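Sorting the table, one grab at a time

Interview notes, written up in December for the Plenby lab newsletter

The lead on the Ivley project has maybe half an hour before the next batch of runs. Coffee in one hand, laptop open. We start in the middle, because that's where the work is.

The question first. Does a robot arm learn better from long demonstrations, or from short ones that all begin somewhere awkward? Most groups collect long. Reach, grab, carry, drop, go home. Ivley went short.

"We were recording these beautiful full runs," the lead says. "And the policy would do great until it got a little bit off. Then it just sat there. It had never seen a bad start."

So they cut the middle out. An operator now drives the arm to a poor position – too low, wrist twisted, one finger already near the rim of a dish – and recording starts there. The operator fixes it, makes the grasp, stops. Reset, next one. They call these recovery clips. The collection stands at 3,173 of them.

How long is a clip? "Never more than 17 seconds. If you go past that you're not recovering, you're wandering." Anything longer gets thrown out by the script, no arguing.

The comparison was simple enough. Same model, same training time, two sets of data. One all full runs, the other with recovery clips mixed in. Then 30 trials each, on tabletop layouts neither had seen. The full-run model finished 17. The mixed one finished 25.

Is that a lot? A shrug. "It's 30 trials. I'd like more. But look at where the failures went, thats the part I care about." Stalls nearly dissapeared. What remains is mostly bad grasps on round things, the arm closing a bit early and the object squirting off sideways.

Ocampo, the software they label with, gets a mixed review. Good for trimming. Slow for everything else. The motion planner, Ornex, is switched off completely during collection, after it kept smoothing out the bad starts they wanted to keep. "It was being helpful. Took us a while to notice."

The wrist view matters more than they had planned for. An early version used only an overhead camera, and the fingers hid whatever they were about to close on. Now the model gets both. At the wrist, a close-up grasp is mostly black gripper, with bits of color showing past it.

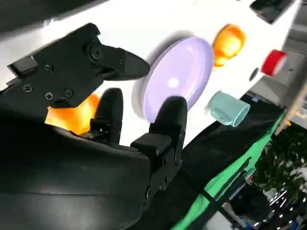
Another operator at the next desk, listening in, objects that the whole comparison leans on who is driving. Some people make awkward starts that are really awkward, others make polite ones, and the model can probably tell.

The lead doesn't fight it. "Yeah. Fair. We log the operator for every clip but we haven't split the results by operator yet." Planned for the next round, along with a fixed list of starting poses so that bad means the same bad for everybody.

And tilted views? Does the steep wrist angle confuse things? Apparently less than feared. They tried rotating the images level before training and saw no gain, so dropped it. One less step.

Last question, what would they tell a group starting now. Pause. "Save your failed clips. We deleted our first ones. I want them back."

Then the arm is free and the interview is over.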